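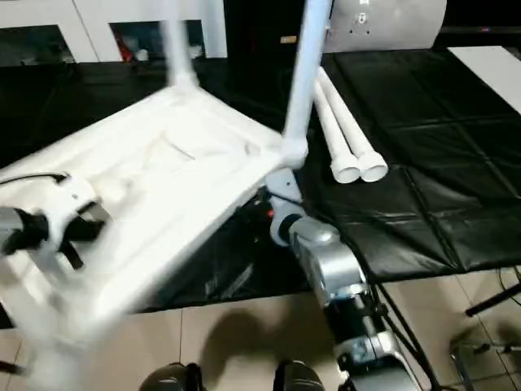 August 19, 2018

Spent the weekend going back and forth between two gripper controllers on the two-arm setup. Notes in this thread while I still remember them. 1/

The old one is the Trirell, which we've run for over a year. The new one is the Wanine board that came in July. Same arms, same grippers, same fingers for both. Only the controller and its firmware changed. 2/

Test parts are white molded plastic furniture. Ribs on the underside, smooth legs, corners that stick out where you don't want them. It's light, but it's big, and a small slip at the grip turns into a big swing at the far end. 3/

Trirell runs its force loop at 250 Hz. Wanine runs at 1,000 Hz. I expected that to matter most at first contact, and it does. On the Trirell the fingers close, overshoot a little, then back off. You can hear it. The Wanine just closes and stops. 4/

Once the part is held and nothing is moving, I can't tell them apart. If all you do is pick and place small boxes, I wouldn't pay for the upgrade. 5/

Two-arm lifts are where the Trirell gives me trouble. When one arm turns the part, the other gripper feels the load change late and squeezes late. I've been hiding that by setting the grip force too high - fine on a thick rib, bad on a thin edge. 6/ 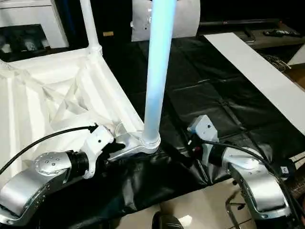

Gripping on the base next to a bracket is still the hardest hold for either one. There's not much flat surface, and if the fingers land on the bracket instead of the rib, the part rolls. A faster loop doesn't fix a bad grasp point. 7/

Things I don't like about the Wanine: the config tool forgets the finger offset after a power cycle, and the error codes are just numbers. I got a 265 four times on Saturday and had to search the manual for it. It means the supply voltage dipped. 8/

Logging is better, though. One lift gave me 2,806 samples per arm, all with good timestamps. The Trirell drops samples when both arms move at once, so I've never had a clean plot from it. 9/

Cables are the same mess with both. I moved the right arm's cable clip twice and still lose some wrist rotation. Brukberg sells a sleeve that might help, going to order one. 10/

Next up is the Timmermans finger set, softer pads, same mount. I want to run it on both controllers before I decide anything. For now the Wanine stays on the left arm and the Trirell goes back on the right, mostly so I have something to compare against. 11/

Will post the force plots when I've cleaned up the axis labels. 12/12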